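Deltness Greenhouse Handbook
Section 4: Crossing Your Peas by Hand

Posted in February by Siu-fong Tsao
Print this page | E-mail this page
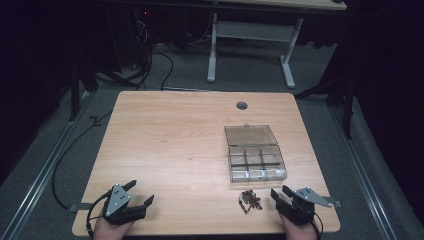 I rewrote this section over the winter after Nam-gil Woo told me, very politely, that the old one only made sense if you had already watched me do it. Fair enough! So I've tried to put in the bits I do without thinking. If you're new to the breeding program, read the whole thing through before you touch a plant, and then read the cautions again.

We cross two lines in this section. Nudau is always the seed parent (the mother, the one you're going to open up), and Osley is always the pollen parent. If you get a tray where that's reversed, the tag will say so in red and you should come find me.

Before you start

You'll need fine-tipped forceps, a small jar of 70 percent ethanol, a lint-free wipe, a hand lens if your eyes are like mine, string tags, a pencil and your crossing notebook. Pencil, please. Ink runs the first time the misters come on and then we've got a bench full of mystery pods.

Try to work in the morning. I like to be done by 10, before the house warms up, and the flowers seem to take it better. On a cloudy day you can stretch that a bit.

Preparing the seed parent

1. Pick a Nudau plant with buds at the right stage. You want a bud that's plump and still shut tight, with the petals just starting to push past the green sepals. Once the petals have colored up and started to open, it has already pollinated itself and you've missed your chance.

2. Pinch off any open flowers and young pods at the same node. The plant will put its energy into those if you let it.

3. Dip your forceps in the ethanol, wipe them, and wait a few seconds for them to dry.

4. Hold the bud gently between your thumb and first finger with the keel (that's the boat-shaped pair of petals at the bottom) facing you. Peel back the big standard petal and then the two wings. They can stay on, just fold them out of the way.

5. Slit the keel along its outer edge with one tip of the forceps. Go shallow! The style is curled up right behind it.

6. Take out all ten anthers, pulling each one by the filament. They should be pale and firm. If one bursts, or you see yellow dust anywhere, drop that bud and clean your forceps before you go on.

Caution: Don't squeeze the ovary. It bruises very easily and you won't see the damage until the pod yellows and falls off a week later, by which time you'll have forgotten which one it was.

Note: I lost most of my first season's buds at step 5. If you've got a spare tray of Morris, practice on that. It has nice big flowers and we aren't crossing it this year.

Moving the pollen

7. Pick a freshly opened Osley flower. Pull the petals back and push down on the keel, and the style should pop out with pollen stuck all over the little brush near the tip.

8. Use that style as your paintbrush. Touch it to the stigma of the Nudau bud you've just prepared, two or three light dabs. You should be able to see yellow on the stigma with the lens.

9. Fold the petals back over as best you can. They won't look tidy and that's fine.

10. Tag it right away. Seed parent first, then an x, then pollen parent, then the date and your initials. Copy the same thing into your notebook before you move to the next bud.

One Osley flower will usually do up to 4 buds. After that I get a fresh one.

Caution: Clean the forceps between plants, every time, even when both plants are the same line. I know it's tedious. Stray pollen is the main way a cross goes bad and we don't find out until the seedlings are up.

Aftercare

Leave the plants alone for two days. Water at the base and keep the overhead misters off that bench (there's a shutoff at the end of each row, the one with the blue handle). After that you can go back to the normal schedule.

Check your tags on Monday. A cross that took will have a tiny flat green pod poking out of the dried petals. If the whole flower comes off in your hand, it didn't take, so cross it out in the notebook and keep the tag for reuse. Please don't erase the line, I use the failures too.

Last season I made 39 crosses on the south bench and 16 of them set pods. I was pretty happy with that, so don't get discouraged if yours are dropping.

Let the pods dry on the plant until they're tan and papery. Shell each one into its own envelope with its tag inside, and put the envelopes in the drawer marked Osley crosses. Nam-gil does the seed counts, and he'd like the envelopes left unsealed.

Related items
Section 3: Sowing and Staking the Parent Lines
Section 5: Growing Out the First Generation
Mixing Potting Media for Peas
Tag and Notebook Codes
Powdery Mildew: What to Do First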